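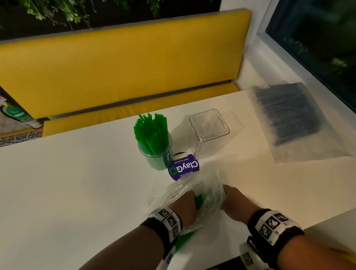 Something green, seemingly a bundle, bagged, on the white table

Tunditdale Soft Garden Twine, moss green

Price: £6 a bundle, or £199 for the trade box
Made by: Kotinus
Stock: plenty of moss, straw is back in August

I've been tying up tomatoes with one thing or another for most of my life (old tights, bread bag ties, once a bootlace that I then needed on the school run) and this is the twine I've ended up keeping in my coat pocket. It's a soft, slightly fuzzy jute with a three-ply twist, and it holds a knot without you having to wrestle it. I do like the natural colour as well, but the moss green disappears into the leaves, and by midsummer you can't see where you've tied anything at all. Lovely in photos of your beans!

Each bundle comes as cut lengths and not a ball. I know some of you will grumble about that — I did too when Yến Tiêu first suggested it — but have a go before you write in. You pull out a length, tie it, move along the row. No scissors in your teeth, no ball rolling off under the courgettes and coming back full of slugs. The lengths are long enough to go round a cane and a fat dahlia stem in a figure of eight with a decent tail left over.

What I use it for

Tomatoes, mostly, and sweet peas, which want tying in every few days once they get going. Climbing roses are fine on it for a season, though I'd go up to the Cao tarred string for anything with real weight, or for a windy fence. It's also good for hanging onions, and my sister wraps presents with it.

What it isn't so good at: being left out over winter. Jute rots, so by spring the old ties are going brittle and you can snap most of them off by hand. I count that as a plus. The whole lot can go on the compost heap, knots and all.

A word about the dye. If you tie it wet it may leave a bit of green on your fingers. It washes off with ordinary soap, but I wouldn't use it on a white wedding arch without trying a piece first.

Choosing between this and the Julley

I get asked this a lot. The Julley is thinner, smoother and a fair bit stronger, and if you're making a netting frame for peas I'd pick that one every time. On soft stems it can cut in when the plant swells, so for tying in I stick with the Tunditdale. Plenty of people buy 2 bundles of this and one of the other and are sorted for the summer.

Keep it somewhere dry. Mine lives on a nail in the shed, next to the labels.

Trade boxes go out on a pallet, so please put a phone number on the order for the driver. Single bundles go by ordinary post and fit through most letterboxes.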